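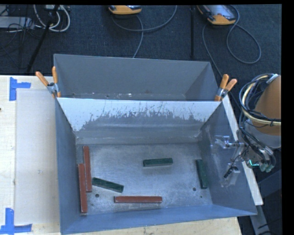 Block sets are sold by the box and lost by the piece. Anyone with kids knows this. I spent a week in January asking people who keep old toys how they store theirs, and the answers were all over the place - cloth bags, shoe boxes, one bathtub. What won me over was plain metal. A gray bin with a divider, scuffed floor, a few holes in the bottom, long red blocks and shorter green ones lying any which way up front. The scratches on the divider don't bother me. They look like use.

Tidis, the repair shop where I started, has 69 sets on its shelves. Most are short a piece or two. Red goes first, they told me, and green turns up under the couch in July when the rug gets rolled up. No idea if that holds anywhere else.

Worn edges are fine. Pale chips at the ends, fine too, thats just the paint letting go. Splinters are another matter. Sand them, fine paper, with the grain, then wipe. Don't repaint unless you know what the old coat was.

Cloth bags? Quiet, cheap, useless for finding anything. You dump the whole lot every time. Cardboard gives out at the corners. Metal is loud - really loud, first thing on a Saturday - but you can see what you've got, and it wipes clean in a minute.

Lo Presti, a two-room secondhand place behind the market, sells bins out of old canteens. I saw one with a wall down the middle and wanted it right away. Didn't buy it. Went back, gone.

Pranduline still makes a small wooden set, 500 pieces to the crate, for schools mostly. Way too many for a living room. At home we keep a couple handfuls out and the rest in the closet, and swap them when teh floor gets boring. Long ones for roads. Short ones for everything else, mostly cows.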